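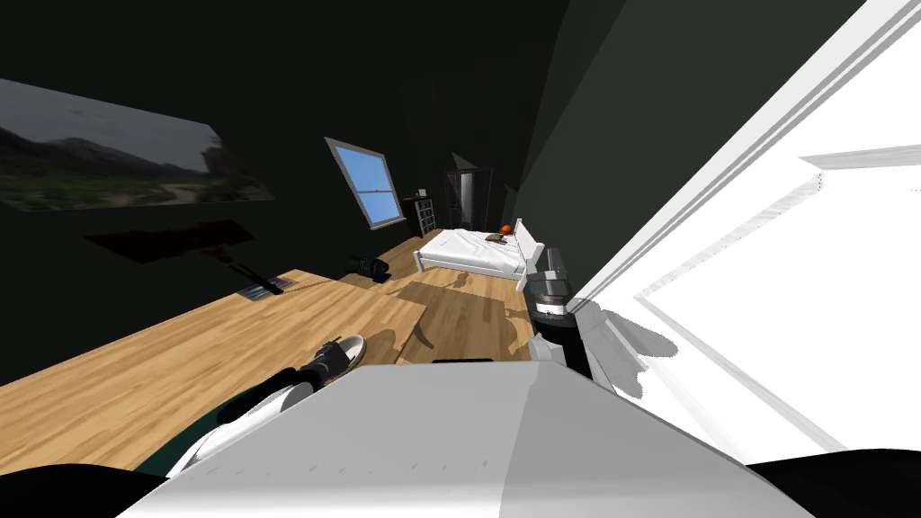
Search products, parts and manuals Go

Skestach Two-Arm Mobile Unit

By Solomiia Zinchenko, Kerniteo product desk
April 2024

The Skestach is a wheeled base with two arms and a gripper on each. Kerniteo sells it to labs, rental property managers and small shops that want to find out which chores a machine can take over and which ones still need a person. It is a development unit. It does not come out of the crate ready to clean a house, and buyers who need that should wait.

What it can do now

Picking up single objects from a clear floor is the strongest skill. Balls, shoes, hardcover books, empty boxes and plastic bottles are all fine if they weigh less than the limit on the spec sheet and have space around them. The unit can carry an object to a shelf, a desk or a bin that has been marked on its map.

Pushing and pulling is fair. It opens doors with lever handles. Round knobs work on some doors and fail on others, mostly depending on how stiff the latch is. Drawers are fine if they run freely.

In shops, customers use it to move parts trays between benches and to restock bins at waist height. Mulugeta Negash runs the Flestside parts room, where one unit has been moving trays since November. He still has a person sort the mixed returns. "It carries well," he told us. "I wouldn't give it the screws."

What it can't do yet

It cannot make a bed. It can pull a flat blanket toward the headboard, but tucking and corners are beyond the current grippers. Folding laundry is in the same position: towels sometimes, shirts no.

Soft bags are hard. A bag on the floor changes shape when it is lifted, and the software has trouble deciding where the handles are. Dark objects on dark furniture are often missed. Glossy cabinet doors and switched-off screens can also confuse the depth cameras, and we recommend marking them on the map by hand.

It does not climb stairs. It should not be used for cooking, for anything involving open water, or for lifting people or pets.

Simulated rooms

Each unit ships with a license for the Pasichnyk room library. The library has 109 furnished rooms that load into the simulator, so a team can try a task before the hardware arrives. The bedroom set includes a plank-floor room with a white bed, a desk, a wall-mounted TV, a bookshelf and a tall black wardrobe. A ball and a book lie on the bed and there is a bag on the floor. We use that room for basic tidying tasks.

Volodymyr Tkachuk's group here ran 1372 tidying attempts across the bedroom set for the current software release. The ball and the book were the easy part. The bag accounted for most of the failures, and the next largest group was the base stopping too far from the bed for the arm to reach the middle of the mattress. The second problem was improved by letting the base plan its parking spot and the arm motion together. The bag problem is open.

Results in simulation do not carry over directly. Shadows, loose rugs and worn wheels all make a difference, and a task that works in a rendered room may need several days of adjustment in a real one. Please budget for that.

Basic specifications

Arms: 2, each with its own gripper
Run time: 4 hours of mixed use per charge
Base: wheeled, indoor floors only
Doorways: standard interior doorways, arms folded
Control: onboard computer, wired or wireless link to a desktop
Emergency stop: on the base, plus a handheld remote

Setting up

Clear the floor of cables before the first mapping run. Open the interior doors you want the unit to pass through and leave them open until the map is saved. Walk the route once with the handheld remote. After that, mark the places where objects should go.

Someone trained on the emergency stop must be in the room whenever the arms are powered. This applies to shops and homes alike.

Ordering and support

Units are built to order. Spare gripper pads and wheels are kept in stock and ship separately. For quotes, write to Parveen Chaudhry in sales. Questions about the room library go to Kristóf Kocsis, who can also send the list of rooms and the object files for each.

Related items
Skestach spare gripper pads, pair
Skestach charging dock
Pasichnyk room library, kitchen set
Pasichnyk room library, workshop set
Handheld emergency stop remote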